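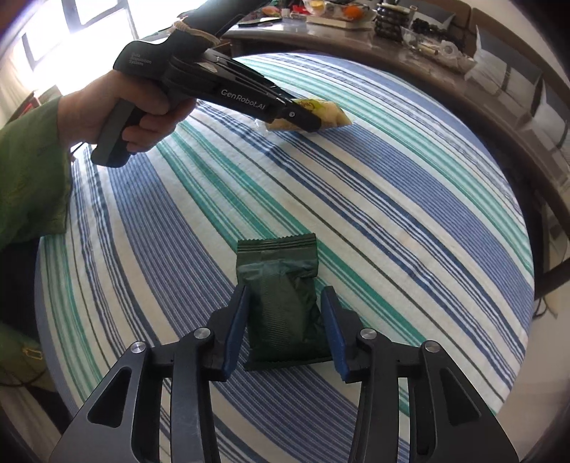
*Handling work with snack packets, two hand-held grippers in use.*

**To:** staff-notices list
**From:** Kristaps Paulauskas, Workplace Relations, Grokia
**Date:** Aug 7, 2025
**Subject:** Re: Hand-held gripper work and the packing rota

Dear colleagues,

I am replying to the message from Tarmo Jankauskaitė, which is quoted in part below. Several members of staff at the Lill site have raised the same points with their supervisors, and it seems right to answer them on the list.

> From: Tarmo Jankauskaitė
> To: staff-notices list
>
> Those of us on the small-goods line have been told that recorded handling work will be used to prepare the Nernano picking cell. We have three concerns.
>
> First, is this work voluntary, and is it paid at the normal rate? Two people on my shift were under the impression that it was simply added to their duties.
>
> Second, soft packets are awkward. Foil bags slip and crease, and a person picking them up with a gripper is a good deal slower than the same person using their hands. Will those hours be counted against our packing targets?
>
> Third, what happens to the line once the cell is running? We were told in April that there would be no change to posts, but nothing has been put in writing.

On the first point, the work is voluntary. It is paid at the rate for the shift on which it falls, including any evening supplement. Supervisors have been reminded that it may not be assigned without the agreement of the person concerned. Anyone who agreed under a misunderstanding may withdraw by telling their supervisor, and no reason need be given.

On the second, hours spent on gripper work are removed from the packing figures altogether. The July figures for the Lill site were issued before this had been done and were therefore wrong for 135 hours. Corrected figures will be sent to team leaders. The company regrets the error.

The third point requires a longer answer. The cell is intended to take over the sorting of small bagged goods at the end of the line. The other stages, including inspection, carton packing and returns, will remain with the present teams. Management has confirmed to this office that no permanent post at Lill will be withdrawn as a result. The written statement that Mr Jankauskaitė requests is attached to the revised staffing plan, and printed copies are held at the shift office.

It would not be accurate to say that nothing will change. Staff now on end-of-line sorting will be offered training in cell supervision and fault clearing, and the rota will be redrawn once the cell is in use. Those who prefer to move to returns may apply to do so. Requests of this kind will be considered in order of length of service.

Staff are also asked to report any strain in the hand or wrist after using the grippers. Reports should be made on the usual health form, with the word "gripper" entered under equipment. Breaks may be taken as needed.

The Nitia site is not affected at present. Should that change, notice will be given on this list before any work begins there.

Further questions may be sent to me directly or raised through your staff representative.

Yours faithfully,

Kristaps Paulauskas
Workplace Relations
Grokia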